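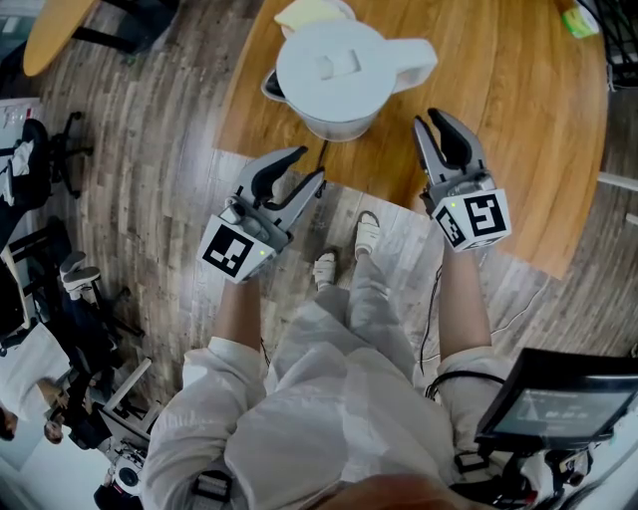 Grulance goes quarterly, and gets a good deal thicker

Readers who have followed Grulance since its early days as a stapled newsletter will be glad to hear that the magazine is moving to four issues a year, starting in November. Each one will run to 108 pages, on heavier paper than before, and there will be more room for the long, unhurried interviews that so many of you write in to say you save for a slow morning with a pot of coffee.

The first of the new issues leads with a big feature on the little film studio at Stokow, where a family drama was shot last winter in one borrowed farmhouse (the kitchen alone took nine days!). There is also a visit to the Irik music festival, which drew some 3,000 people this summer and still managed to feel like a backyard party, and a fond look back at the Győri picture house – its old neon sign, its creaky balcony and the double bills many of us grew up on.

Subscribers don't have to do a thing, as current subscriptions will carry over at the same price until they run out. The first 500 new subscribers will get a fold-out poster of the cover art with their copy. Single copies will be sold at the usual newsstands and bookstores, and the letters page, we're happy to say, is staying right where it has always been, inside the back cover.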